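Axe Questions I Get All the Time

I started answering emails about axes a few years ago and at some point I was typing the same five replies every week, so I put them all on one page. Last tidied up 27th August. If yours isn't covered, write to me anyway, I like the mail.

What kind of axe should I buy first?

A small one you'll really use! Most people write to me wanting a big felling axe and what they need is something for splitting kindling and knocking limbs off a branch. My own everyday axe is a Kerden with a plain wooden handle, and it does nearly everything I ask of it. I also have a Camov that I bought because it was pretty. It hangs by the back door and gets out maybe twice a year.

Does the handle have to be hickory?

Nope. Hickory is what most American handles are made of and it's great stuff, but ash is lovely too, and a little lighter in the hand. I care more about the grain than the species. Look at the bottom end of the handle and check that the lines run the same way as the blade, or close to it. If they run straight across, put it back on the rack and try the next one. (Yes, I am the person going through all 13 handles at the hardware store.)

Varnish or oil?

Oil, for me. Varnish feels slick when your hands get sweaty and I've always had more blisters with it. I sand the shiny stuff off a new handle with medium paper, then rub in boiled linseed oil, let it sit, wipe it down and do it again the next day. Lay the oily rags out flat outside until they're completely dry – please don't ball them up in the trash, they can heat up on their own and catch fire.

My axe head is loose. Can I soak it in water?

You can, and it'll feel tight for a day or two. Then the wood dries, shrinks, and you're worse off than before. Put in a new wedge, or if the wood inside the eye looks chewed up, replace the handle. Don't swing it in the meantime, not even for one quick log.

What's the flat back part called, and can I hammer with it?

That's the poll. Tapping in a plastic or wooden wedge is fine on most axes. Pounding steel wedges with it isn't, unless you've got a maul or an axe that was made for that, and you can spread the eye out of shape pretty fast. I ruined a nice old Lyons head that way when I was younger and I'm still a bit sore about it.

How sharp should it be?

Sharper than you think for carving, a little less fussy for splitting. I use a file first, then a Sinditz puck, small circles, both sides. Gloves on while you file, always.

Where do you keep yours?

Indoors, dry, with a cover on the edge. Not next to the stove! Mine used to live there and the handle dried out over one winter so badly that the head wobbled by April. A hook on the wall away from the heat works fine, and so does a shelf, as long as kids can't reach it.

Can I ask you to put a new handle on mine?

I'm sorry, I don't take repairs anymore. I'm always happy to look at photos of the head and tell you what size handle to get, though.

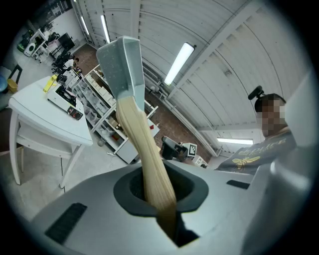
If you do send photos, get one straight down on the top of the eye with a ruler laid beside it, plus one from the side. Measure the opening at the bottom as well, where the handle goes in, and put both numbers in the email. I usually write back by the weekend.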